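Handheld grippers: Milura or Gostano?
Posted 2/5/25

Amber Coppens
Had both pairs out all morning and I'm properly smitten with the Miluras! The curved fingers suit my grip on small stuff, and the marker cubes stay in view even when I reach low (the Gostano lost tracking constantly). Next up is a desk with a lamp and a tissue box. 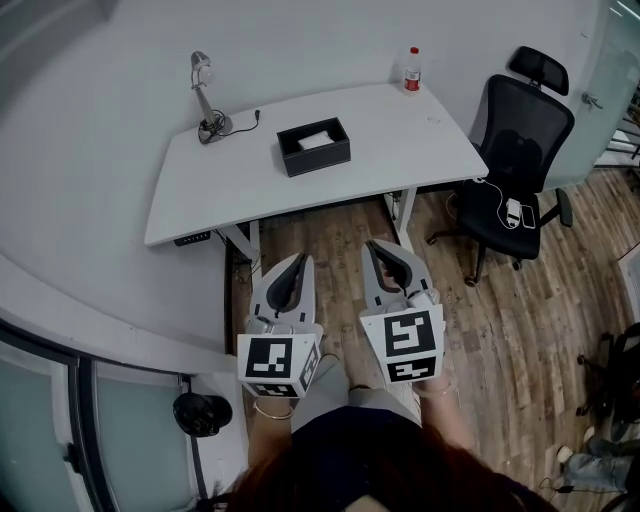
Maarten Declercq
Not convinced. Mine drifted after 200 takes until I redid the calibration. The Gostano went 679 without a fuss.

Amber Coppens
Which firmware? Mine's from November and it's been lovely.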